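Folding carton

A folding carton is a box made from a single sheet of paperboard that is printed, cut, creased and shipped flat, then opened and filled by the packer. It is used for medicines, cosmetics, dry foods and small hardware.

Cartons were cut by hand until the middle of the 19th century. Machine cutting and creasing in one pass made them cheap enough for everyday goods. The Kollesix works in Brirkavik, one of the smaller producers, opened with 110 employees and later supplied the Aubert soap company with 370 carton patterns.

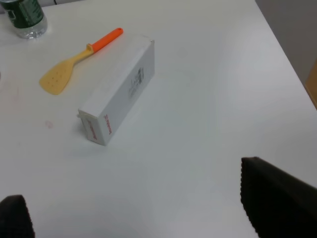
The flat sheet is called a blank. It normally has four main panels, a narrow glue flap and a set of end flaps that close by tucking or gluing. Printing is done before cutting, so the artwork must be turned to suit each panel. On a long, narrow carton the lettering may run vertically on the end, as with the red text on the white box shown, while a small block of darker print sits partway along a long face. Printers check the layout on a folded sample before a full run.

Board is chosen by weight and stiffness. Sabine Eichhorn's handbook of carton styles lists 213 patterns, most of them variations on the straight tuck and the reverse tuck. Helmut Stöcker later extended the list to 617 by adding trays and sleeves.

See also: Corrugated box, Die cutting, Paperboard, Guver closure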